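Why I've gone off the capsule wardrobe

I gave the capsule wardrobe two years. Two whole years of navy, oatmeal and a grey that the Elwood website called "pebble", and I'm here to tell you I've never been so bored getting dressed in my life.

It started, as these things do, with a February clear-out. I'd read one too many pieces about French women and their five perfect shirts, so out went the mustard cords, the skirt with the parrots on it and a green velvet jacket I still think about most mornings. What stayed fitted on 16 hangers. I was so pleased with myself! I told everyone. I must have been unbearable at dinner.
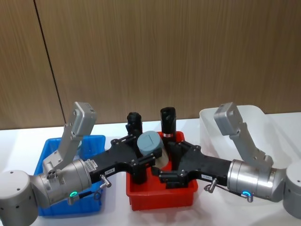

The trouble is that a wardrobe where everything goes with everything is a wardrobe where nothing much happens. My Temer trousers went with my Elwood knit, which went with the coat, and the coat went with the boots, and by about the third month I could have dressed in a blackout and come out looking exactly the same. People said I looked "put together". I used to get stopped at the tram stop and asked where my jacket was from.

And then there's the money, which is the bit that really gets up my nose. We're told it's the thrifty way to dress – buy less, buy better – but have you seen what "better" costs? The Karpenko wool coat everybody recommends is $484. The white T-shirt you're supposed to wear with it goes grey at the collar in one summer if you sweat like a normal human being, so you buy it again, and again. I spent more on my sensible pebble-coloured life than I ever did on parrots.

I know the argument on the other side, and I've got some sympathy for it. If you've got a uniform you save your brain for other things, and if you've got small kids or a 6 am start I can see the appeal. A lot of us do own far too much. I just don't see why owning less has to mean owning beige. 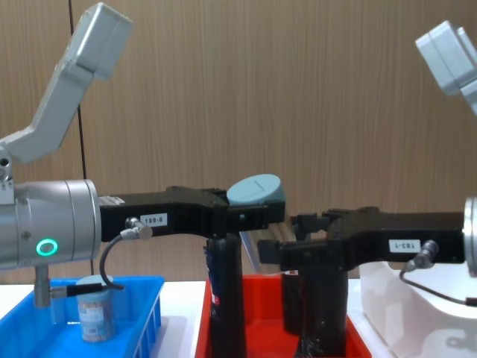
One reader, Gillby fan, wrote in after my last column to say that her capsule is all red and pink, that she's worn it happily for years, and that my problem was with my own timid shopping and I should stop blaming the hangers. Fair cop. I did buy the pebble. Nobody held me down.

So I've been thinking about her red and pink ever since, and last month I went into the op shop for a lamp and came out with a pair of purple trousers in a fabric I can only describe as curtain. They go with nothing I own. I've worn them four times already, once with the Karpenko coat over the top, and it looked terrific.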